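July 30, 2025
Pladon notebook, phone case task

Long one today, and I want to get it down while I still remember which bits were annoying. Sze-wing Fu and I shared the white table and got through 249 demonstrations with the hand-held grippers, which brings the set to 1649 since January (hooray!). Clear cases are horrible things to learn from, all glare and edges, and I keep having to remind myself that this is why Netell wanted them in the first place.

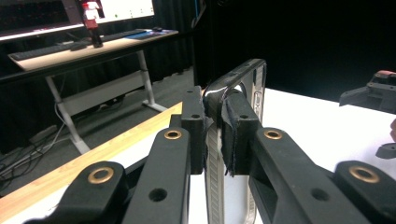

Clear case on its long edge, one pad on each face.

The fabric on the right pad is fraying where it meets the case. I'd like to swap it before the next batch, though Sze-wing thinks a bit of wear is good variety, and she may well be right. We went slowly on the closing part, slower than feels natural, and I think the later episodes will be nicer for it.

After lunch we did 50 with the clear bin at the far side of the table and the fingers starting wide open. Reaching across is harder on the wrist than I expected, so please take breaks! 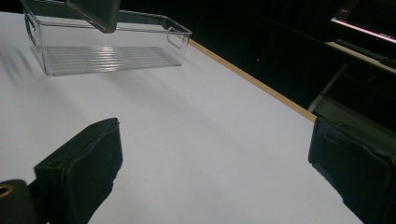 For next time
New fabric for the right pad. Check the Enoleo sync log before deleting anything. Another 50 with the bin turned the other way, if Sze-wing is free.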